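Wanted: patient people to help us compare robot grippers

Hedlund workshop, Gredden. Paid, part-time, mildly repetitive.

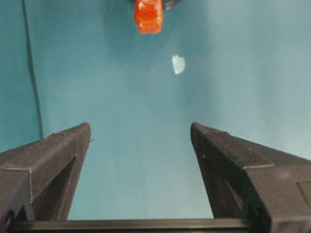

Gripper fingers open over the teal surface, wrist camera view.

We are looking for eight people to spend part of December finding out which of our grippers is least bad at picking up small things. Our own staff have opinions on this already, and that is why we need you.

You will drive the arm with a hand controller, using the wrist camera as your only view. Each session you try two sets of fingers, in an order we don't tell you, on the same small objects. Then you fill in a form. The form is long. Liv Lindqvist wrote it and is open to feedback, in the sense that she will listen.

The first round gave us 1,403 logged grasp attempts, nearly all by Arvid Björklund, who now has a style. We would like some attempts by people without one.

You should have:
- decent close-up vision, glasses fine
- 12 hours to spare, split over several visits
- the temperament to drop the same thing repeatedly and stay civil

You don't need to know anything about robots. If you have built a gripper of your own, we'd love to meet you, but you can't take part in this round.

Pay is hourly and travel within Gredden is covered. Coffee is provided and has been described as hot. Sessions are recorded through the wrist camera, so your face stays out of it, though the microphone will catch what you say to the controller.

To apply, send a few lines about yourself to Yvonne Treloar at the Hedlund front desk. Please mention which hand you write with. No résumés, please.

Posted September 22, 2021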